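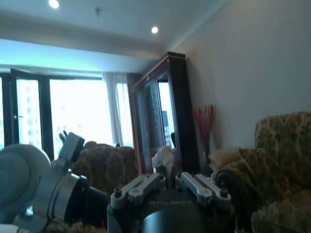
A living room, with its sofa.

The Ellen home library service marks its third year of operation in October. Run by the Neagu Foundation from the public library in Brestis, it delivers books, large-print editions and audio recordings to residents who cannot easily leave home. Rodica Cârstea, who has led the service from its first month, spoke to the Foundation's newsletter about how it has grown and what she would like to change.

The service began with 35 registered readers and now has 322. Ms Cârstea attributes much of the increase to district nurses, who carry the registration form on their rounds. "We printed leaflets and left them in chemists' shops, and very few came back," she said. "A nurse who already knows the household can raise the matter in a minute, and the form is filled in before she leaves."

Each reader is visited once every 3 weeks. The interval was originally four weeks, but readers who favoured crime novels were finishing their books well before the next visit. Ms Cârstea recalled one gentleman in the Pevow quarter who telephoned to ask whether he might have the final volume of a series ahead of time. "He had been left with a body in a lighthouse and no explanation," she said. "We sent it with the next van."

Choosing the books remains the greater part of the work. New readers are asked what they have enjoyed and, at greater length, what they have not. The answers are kept on a card, and the card is corrected after every visit. Ms Cârstea considers the dislikes more useful. "People tell you they like history, and that could mean anything. If they tell you they gave up on a book at page 50 and why they gave up, you can start work."

Requests for poetry have risen steadily, as have requests for books on gardening, including from readers who no longer have a garden. Large-print stock is the chief difficulty. Many recent titles are not issued in the format at all, and those that are tend to be costly. The Foundation has agreed to a separate budget for large print from next year, and Ruxandra Nistor, head of collections at the library, will oversee the purchases.

Ms Nistor, who joined the latter part of the conversation, said that the first orders would be drawn from the readers' own cards. "There is a long list of travel writing waiting," she said. "We have been lending the same few volumes in turn, and some readers have now had them twice — one of them told us she preferred it the second time."

Asked about visits themselves, Ms Cârstea said that drivers were encouraged to stay and talk if the reader wished it, and to leave promptly if not. She would like the rounds to start at ten in the morning, half an hour later than at present, as several readers have asked for this.

Residents of Brestis who wish to register, or to do so on behalf of a relative, may ask for a form at the library's main desk.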